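Stondar Centre for Applied Automation
Tabletop Sorting Programme: Gallery

Page updated 11/3/19

The Tabletop Sorting Programme is conducted by the Stondar Centre at its Prorkevell laboratory. Its purpose is to assemble a collection of recorded handling episodes from which a learning system can be trained to move small household items between dishes. The present round uses play food and coloured glass plates. It follows the block and cup round, which closed in July, and will be followed by a round using cloth items.

Nearly 500 episodes have been accepted into the current collection. Each consists of the joint readings of the arm, the state of the gripper, the images from the head and wrist cameras, and a written instruction in plain English. Episodes are recorded under direct operator control and reviewed before acceptance by a person other than the operator who made them.

The gallery is intended for partner organisations, students and members of the public with an interest in how such collections are made. It will be added to as the round proceeds.

Head camera

The head camera takes in both plates and the open table around them. It is used by reviewers to confirm the arrangement named in the instruction, and by the learning system to decide where the arm should travel first. Potatoes are on the amber plate and carrots, with their leafy tops, on the green.
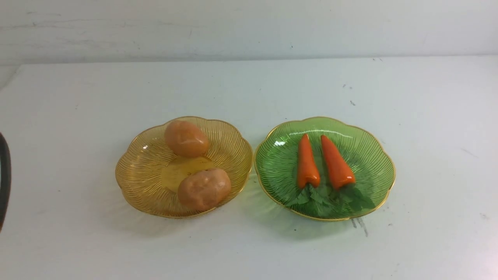
A comment received through the enquiries form asked whether glass was a sensible choice at all, given that a system trained on reflections and tinted shadows might learn those instead of the food, and suggested that plain white dishes would have given cleaner results for the same effort.

The Centre considered plain dishes when the round was planned. They were used in the trial sessions, and the trained system performed acceptably with them, but it did poorly when shown a dish with any colour or shine of its own. Household dishes vary a good deal. The ribbed plates were chosen so that highlights would shift from one episode to the next as the dishes were turned and the lights adjusted. The concern about shadows is a fair one and is dealt with by changing the position of the plates on the table between sets. A set is 10 episodes. At the end of each set the operator resets the table from a printed layout sheet, and no layout is repeated within the same session.

The comment also raised the question of wear. Marks on the table surface are wiped down at the start of a session and otherwise left alone. Reviewers are instructed not to reject an episode on account of a scuff or a speck.

Wrist camera

The wrist camera travels with the gripper and supplies the close view on which the final approach depends. Its field is narrow, and an item will often be visible to it only in part. Reviewers work from the wrist images when judging whether the fingers were aligned before closing, and they are asked to step through the approach slowly, as the change from a good alignment to a poor one may occupy very few images.

Some blur is expected in wrist images and is accepted. Episodes are returned only where the blur persists for the whole of the approach, which generally indicates a loose camera mount. Of the 13 episodes returned in the first review, most were returned for the wording of the instruction and not for the quality of the images.

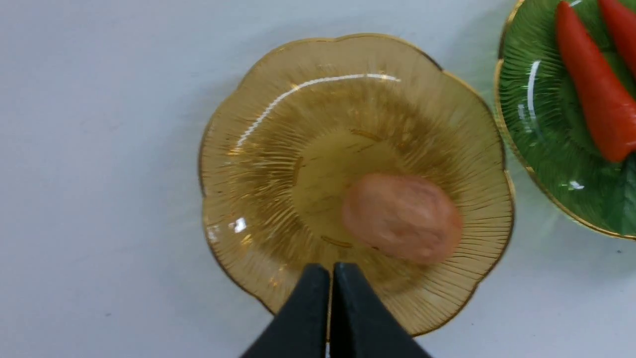
Amber plate from the wrist camera, with the gripper fingers nearly together and short of the food.

Instructions and wording

The written instruction is composed before the episode begins. It names the item and the destination, and where necessary the plate from which the item is to be taken. "Move the potato to the green plate" is acceptable when only one potato is on the table. Where there are 2 items of the same kind, the instruction must distinguish them by position, and the position is given from the operator's side of the table.

Operators may vary the verb. Put, place, move and shift are all in use, and the collection is better for the variety. Colour names are fixed – amber and green – because the first sets used yellow, gold and honey for the same plate and the reviewers had difficulty searching them.

Instructions written by operators at Cosdale, where a second table was in use for part of the round, followed an earlier version of the wording guide. These are being brought into line. The original wording will be kept alongside the revised wording in the released files.

Approaches and open-gripper images

A portion of the collection shows the gripper open, before an item is held or after it has been let go. Such images were discarded in the block and cup round to save storage. That decision has been reversed. A system trained without them had a tendency to close its fingers too early, and the Kettani arm used at Prorkevell is quick enough that an early closure is difficult to correct.

Operators are therefore asked to pause with the fingers open at a clear distance from the dish, and to begin the approach from there. The pause need not be long. It should not be omitted when an episode is being repeated, even where the operator is confident of the path.

In the wrist view that follows, the fingers stand apart over white tabletop and point towards the gap between the two plates, with a carrot lying on the green one.
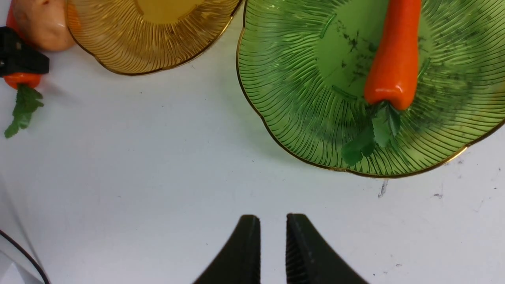 Review and acceptance

Every episode is given one of three outcomes: accepted, returned or withheld. A returned episode may be corrected and submitted again if the fault lies in the instruction or the labels. A withheld episode is kept in the archive and is not used for training, usually because the recording is incomplete.

An unsuccessful grasp is not in itself a ground for rejection. Where the item was dropped and picked up again within the episode, both attempts are retained and the point of the drop is marked. Where the item left the table, the episode ends there and is labelled accordingly.

Access to the collection

Partner organisations may request the accepted episodes once the round has closed. Requests should state the intended use and the storage arrangements, and should be sent through the enquiries form on the Centre's website. Sample episodes from the block and cup round are available now on the same terms.

Images in the gallery may be reproduced for teaching with acknowledgement of the Stondar Centre. Other uses require written permission.

Related pages
Wording guide for operators
Layout sheets, play food round
Block and cup round: summary of results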